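Hand-Held Gripper Stations: Inspection Checklist Before Purchase and Budget Request
Site: Candine workshop, bench area
Checklist filled by: Sebastião Miranda
Comments read and answered by: Elaine Fagundes
Period: February

Purpose of this list. We must decide what to repair, what to replace and what to buy new for the bench work with power strips. The list has the safety points first and the budget points after. Marks used: OK, REPAIR, BUY, OPEN. Please do not change a mark without writing a comment under it.

Section A. Bench and floor

A1. Table stands firm, does not move when both operators' hands press on it. OK
A2. Work surface is clean and flat, no sharp border. OK
Comment SM: The white board on the wooden top is a good solution and it is cheap. I ask to keep it in the new stations also. The suppliers offer a special top with inserts, but for our tasks I do not see the need.
A3. Walking path marked on floor. OK
A4. Cables on floor are collected or covered. REPAIR
Comment SM: Behind the bench the cables lie together on the carpet without any order. I propose one cable channel for each station. It must be in this budget and not in the next one.
Comment EF: Agreed. Put it under small materials, then it does not need a separate approval.
A5. Free space for the operator's elbows on both sides. OPEN
Comment SM: I measured with myself only. A taller person should try it.

Section B. Electrical parts on the bench

B1. The power strip used as work object is not connected to the mains during training of a new operator. OPEN
Comment SM: I want this as a written rule. Today it is a spoken rule. A written one costs nothing.
B2. Buttons and sockets of the strip without cracks, no loose cover. OK
B3. Each strip has a label with the date it came in use. REPAIR
Comment SM: Only part of the strips have the label. When we buy the next lot, the labels should be made the same day.
B4. Spare strips in store. BUY
Comment SM: We need different types, with a button for each outlet and also without buttons. If we train on one type only, the people learn this type only. I ask for 26 pieces, mixed. 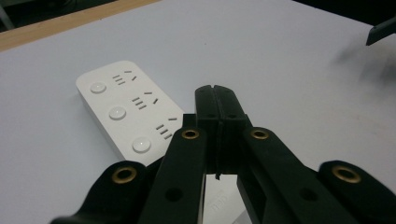
Comment EF: 26 is fine for me, but please buy from two sellers. Last time everything came from one box and all of it had the same stiff button.
B5. Plugs and adapters kept in a closed box after work. OK
B6. Damaged strips are cut at the cord and thrown away, not put back on the shelf. OK

Section C. Hand-held grippers

C1. Fingers open and close through the full way without a jump. OK
C2. Fingers meet evenly at the tips. OK
Comment SM: I checked each one against a paper sheet. The sheet must be held at the left and right side with the same force.
C3. Pivot holes and metal rings without play. OK
Comment SM: The rings are for me the strong point of this design. On the older Latov type the screw goes directly in the plastic and after a few months the hole becomes oval. If somebody offers us again the version without rings because of the price, I am against.
C4. Screws marked with paint so we see if they turn. REPAIR
C5. Handle is comfortable for 60 minutes of work. OPEN
Comment SM: Two operators told me the wrist becomes tired before this time. It can be the weight, it can be also the height of the table. I would like to try a lower table before we spend money on lighter handles.
Comment EF: Try the table first, yes. Please write the height here when you have it.
C6. Cable leaves the gripper without sharp bend and does not pull on the hand. OPEN
Comment SM: The cable is the part which I trust the least. It must have enough length for a free loop, but not so much that it comes under the wrist. I ask the price for a cable with angle connector from Velness and also from Mokoena.
C7. Inline connectors closed fully, nothing hanging with weight on them. OK
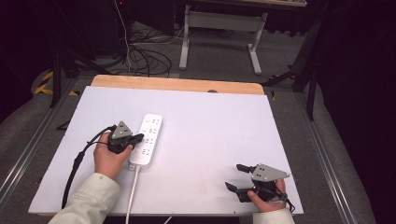 C8. Left and right gripper can be used at the same time without the cables crossing. OK
Comment SM: It is OK if the operator takes the grippers up in the correct order. I would add a small hook on each side of the table frame. The hooks are not expensive and can be bought in any hardware shop.
C9. Sleeves of the operator are tight at the wrist or rolled. OK
C10. Operator knows where to put the grippers down in a pause. REPAIR
Comment SM: Now everyone puts them where there is place. We need two holders per station. I made a drawing, our own workshop can do them.
Comment EF: Then I take the holders out from the purchase list and put only the material. Send me the drawing please, I did not receive it.

Section D. Wear parts

D1. Finger pads complete, no torn border, no loose corner. To be judged for each pad with the rule below.
Rule: if the damage is only at the lower end, the pad stays in use and is checked again every week. If the damage comes to the area which touches the object, the pad is changed the same day.
D2. Stock of pads. BUY
Comment SM: This is the line where we always plan too little. The pads look like a small thing, but when there are no pads the whole station waits. My count of consumption for the last period is 247 pads for all stations. I ask for the same quantity plus a reserve for the new people, who press harder in the beginning.
Comment EF: What reserve? I need a number and not a feeling.
Comment SM: I will give it after the next training group.
D3. Threaded inserts tight in the posts. OK
D4. Color of finger sets written in the list, so different materials are not mixed in one pair. OK

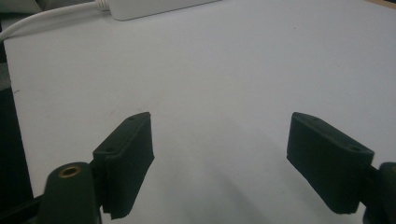
D5. Pads come from one production lot for one station. OPEN
Comment SM: The thickness is not always equal between lots. For holding a plug the difference can be felt, for bigger objects I do not feel it. I propose to order by lot number even if we wait longer for delivery.
D6. Glue for pads inside its use date. OK

Section E. Budget lines which follow from this inspection

E1. Pads and glue. Quantity under D2, price from the frame order.
E2. Power strips, mixed types, 26 pieces.
E3. Cable channels and hooks, small materials.
E4. Material for holders, own workshop.
E5. Cables with angle connector. Price open, two offers asked.
E6. One additional pair of grippers as reserve.
Comment SM: For E6 the offer from Mokoena is 2038 for the pair, with the metal rings and with a set of fingers. The Velness offer is lower but the fingers are extra and the delivery is over two months. I prefer Mokoena.
Comment EF: I can support E6 if E5 comes from the same seller, then we pay one transport. Ask them if the offer stays valid until we have the cable price.
E7. Lower table for test under C5. No purchase at this time, we take one from the store room.

Section F. Still to do before signature

F1. Table height for C5 written in this list. SM
F2. Reserve quantity for D2. SM
F3. Written rule for B1, one page, hung at each station. SM writes, EF reads
F4. Drawing of the holders sent. SM
F5. Question to Mokoena about validity and transport. EF
F6. Screws marked with paint under C4. SM, mornings before 9:00 when the benches are free

Comment SM: The drawing under F4 is sent now. Please check if it did not go again in the wrong folder.
Comment EF: Received. The opening looks narrow for the triangular plate, we speak about it at the bench.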